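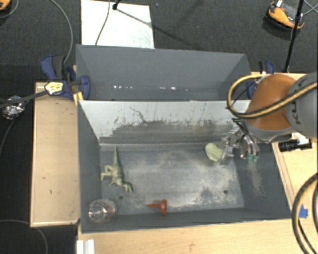
What is dust made of?

Lots of tiny bits of lots of different things. Bits of soil, bits of cloth, hair, pollen, soot, crumbs, little flakes of skin, and bits of insects too. All of it broken up so small that you can't tell what it used to be.

So dust isn't one thing. More like a soup. A dry soup. And every house has its own recipe.

Got a dog? Dog hair in your dust. Live near the sea? Bit of salt and sand. Wood stove, some ash and soot. Somebody in your house knits, then there will be wool in it, probably in the colour of whatever they are knitting.

HOW SMALL IS SMALL

Really small. A grain of sand from the beach is huge next to most dust. You can feel sand between your fingers. Fine dust just feels soft, or you feel nothing and then look and your finger is grey.

Some bits are so small you can't see one by itself at all. You only see them when there are loads piled up together, or when the sun comes in sideways through a gap in the curtains. Try that one. Morning is good, about 8 o'clock in my kitchen, yours will be different. Stand to the side of the sunbeam, not in it. All those floating sparkly specks were there before. The light is bouncing off them and the dark bit of room behind lets you see it.

Don't look straight at the sun though. Look across the beam.

WHY IS IT GREY?

Good one, this came from Class Two at Drellomham when I visited in January. They had 38 questions for me and I answered maybe half before the bell went.

Think about paint. Mix all your colours together and you get a sort of sludge. Same with dust. Brown soil, white skin flakes, blue bits off your jeans, black soot, red bits off the rug. Mixed up very fine, your eye can't pick out each colour, so it sees grey. Put some under a magnifying glass and you start seeing the colours again, esp. the fibres. I found a bright orange one once. No idea.

Not all dust is grey though. Chalk dust is white. Brick dust is reddish. Pollen from a pine tree is yellow and it gets on everything, cars, windowsills, the cat.

WHERE DOES IT COME FROM

Two places. Outdoors and indoors.

Outdoors dust blows in through windows and doors, and it walks in on your shoes. Quite a lot walks in on your shoes! That's partly why people have doormats.

Indoors dust comes off the things in the house. And off you. Your skin is always making new skin underneath, and the old top layer comes off in flakes much too small to notice. Doesn't hurt. Happens to everyone, all day long. Clothes shed too. So do carpets and sofas and towels and teddy bears. Every time you sit down hard on a sofa, a puff of bits goes up.

People sometimes say that dust is nearly all skin. It isn't, in most homes. Skin is in there, but so is plenty of other stuff, and how much of each depends on the house.

WHAT LIVES IN IT

Dust mites. Sorry.

They are related to spiders, eight legs when grown up, and so little you would need a microscope to see one properly. They eat skin flakes. They don't bite you. They like it warm and a bit damp so beds and pillows suit them very well. Some people are allergic to their droppings and get a runny nose or itchy eyes, or their asthma gets worse. Washing sheets in hot water helps, and so does opening a window to dry the room out.

WHY DOES IT STICK TO THE TELLY

Static. Same thing that makes your hair stand up when you pull a jumper off. Plastic things can pick up a small electric charge, and that pulls light bits of dust towards them. Rub a balloon on your jumper, hold it just over some tiny scraps of tissue. Up they jump. That is what's happening to the dust, only slower and more boring. 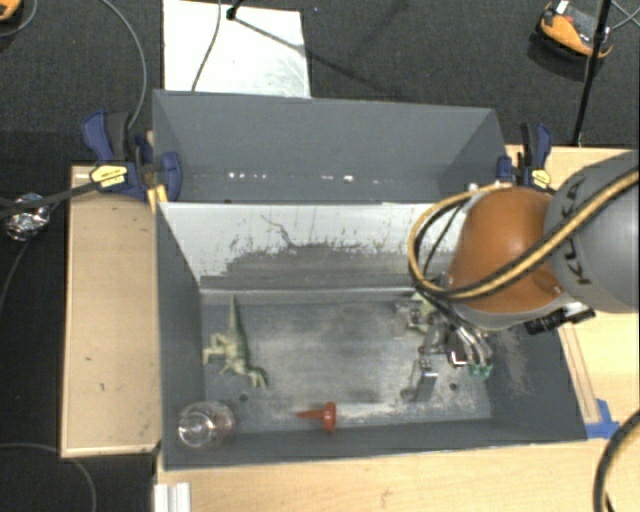

Corners are different. Static isn't the main thing there. Air moves around in a room all the time, you walk through it, doors open, the radiator warms it and it goes up. In the middle of the floor dust keeps getting kicked about. In a corner or under a bed the air is quieter, so the dust drops and stays put. Then hairs and threads tangle up and catch more dust, and roll about a bit, and there's your fluff ball. My gran called them slut's wool, which is a very old word for it and I'm told I can't say that in schools, so, dust bunnies.

DUST THAT TRAVELS

Right, this is my favourite bit.

The Sahara is a gigantic desert in Africa. When the wind is strong it lifts fine dust way up into the sky, and some of that gets carried right across the Atlantic Ocean to South America. Thousands of kilometres. Some falls on the Amazon rainforest, and it has phosphorus in it, which plants need to grow. So a desert with hardly any plants is helping to feed a forest that's absolutley stuffed with them.

Sometimes it comes to Britain too. If it rains while the dust is up there, the rain brings it down, and you get orangey brown spots on cars the next morning. Kastriot Petek who drives our school bus wipes them off with his sleeve and grumbles. I told him it might be from the Sahara and he said it could of stayed there.

DUST MAKES RAIN (SORT OF)

Clouds are made of tiny drops of water. But water vapour finds it hard to turn into a drop all by itself. It needs something to hold on to. A speck of dust does the job, or a speck of salt from the sea, or soot. Water gathers on the speck, drop forms. Lots of drops, cloud. Drops join up and get heavy, rain.

Snowflakes as well. Many of them start off on a speck of dust, high up where it's freezing. So yes you may have eaten dust if you've ever caught a snowflake on your tongue. You're fine.

DUST FROM SPACE

Bits of rock and comet are falling on to the Earth all the time. Most of it is dust sized. Some lands on roofs, and people do look for it, in gutters, with magnets, becuase a lot of it has iron in. Very hard to find though. Most magnetic bits in a gutter are from ordinary things like roof tiles and car brakes. Edin Angelovski from our science club has been at it since he was seven and has a jam jar full of maybes.

The Moon is covered in dust too. No wind or rain up there to wear the edges off, so it is sharp and scratchy. It got all over the astronauts' suits and they said it smelled like burnt gunpowder once they were back inside. And Mars has dust storms, sometimes so big they go round the whole planet.

WHY DO I SNEEZE

Your nose has hairs in and sticky snot (mucus, if you want the proper word). Both are there to catch dust before it goes down into your lungs. If something tickles the inside of your nose, your body blasts it out with air. Achoo. Tissue please, or elbow.

People who work with lots of dust, like stone cutters, bakers and carpenters, have to be careful. Breathing in loads of it for years can harm your lungs. They wear masks, use machines that suck the dust away, or wet the stone so it doesn't fly up.

TRY IT: DUST CATCHER

You need: 2 bits of white card, some clear sticky tape, a pencil, a magnifying glass if you've got one.

Draw a square on each card, cut the square out. Stick tape over the hole so the sticky side is facing up. Write on each one where it's going to go.

Put one somewhere busy, like near the front door, up on a shelf so it isn't trodden on. Other one somewhere quiet. Spare room, top of a wardrobe (ask a grown up to reach).

Leave for seven days. Don't touch the sticky bit or it'll be all fingerprints.

Now look. Which has more? Any colours? Any long threads? If you want to, count the specks inside the square. Vesna Matić, age 9, counted 148 on her front door card and then gave up because her eyes went funny.

No card? An old saucer works, just wipe your finger across at the end. You can't save it to show people as easily.

CAN YOU GET RID OF ALL OF IT

Nope. You can clean a shelf and more starts landing straight away. A damp cloth is better than a dry one. Dry just pushes a lot of it up in the air and it comes down again later, often on the shelf you did first.

Factories that make computer chips have special rooms with filtered air, and everybody has to wear a suit with a hood, as one speck can spoil a chip. Even in there it isn't zero. Just very very little.

WORDS

Fibre: a thin thread, like off your jumper.
Mite: tiny eight legged animal.
Pollen: powder from flowers and trees.
Soot: black powder from burning things.
Static: an electric charge that stays on the surface of something.

More questions, send them in with your class name on. Volcanic ash is next time, I ran out of room.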